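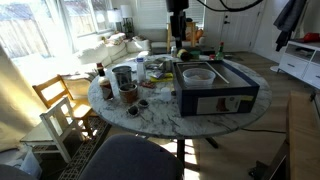 Figure 1. Arm over the far side of the round table, household trial.

Unis household handling project: progress report to Ristunard
Report date: 04/05/2020
Prepared by: Dale Ouellet

Status
Work package 2 (picking from cluttered surfaces) is behind plan. Unattended running was suspended after a gripper fault and has not restarted. Attended running continues at reduced speed. Work package 1 closed in January and is not covered further.

Fault
During trial 18 the gripper closed on a glass test jar and did not stop at the set force. The jar cracked. The arm was halted by the operator using the stop button. There was no injury. The table was cleared, the glass was bagged and the remaining items were checked before the next trial.

The log shows that the force reading froze at its last value while the fingers were still moving. The controller went on using this value and kept closing, as it saw no rise in force. The fault was seen again in trial 19 with a foam block in place of a jar, and this time the full log was kept.

Cause
The frozen reading was traced to the Zaltik interface board on the wrist. When the board misses a message it repeats the previous one and sets a warning bit. Our software did not read the warning bit. Missed messages were more common with the wrist turned close to its limit, which points to the connector, but the connector has not yet been shown to be at fault.

Changes made
The controller now reads the warning bit and stops the fingers if it is set. A repeated force value is also treated as a fault if it lasts longer than 20 milliseconds. Closing speed near glass is halved. The second check does not depend on the board.

The new software was tested with 100 closing cycles on foam. The warning bit was set during several of them and the fingers stopped each time. Work has since returned to mixed items – jar, cups, packets and boxes – with an operator at the stop button throughout.

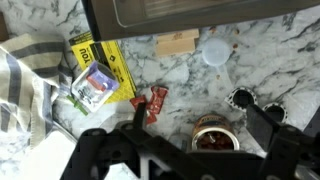
Sylvain Boyer has replied that the software check is accepted for attended running only, and that he will not sign off unattended running until the connector has been replaced and the foam test repeated with the wrist at its limit. He also asks for the stop distance of the fingers to be measured, as the figure in the risk assessment is taken from the supplier's sheet. Both points are agreed.

Next steps
A replacement connector is on order from Nijs. The stop distance will be measured before it is fitted and again afterwards. No extra funds are requested. The end date for work package 2 will be revised once the repeat test is done.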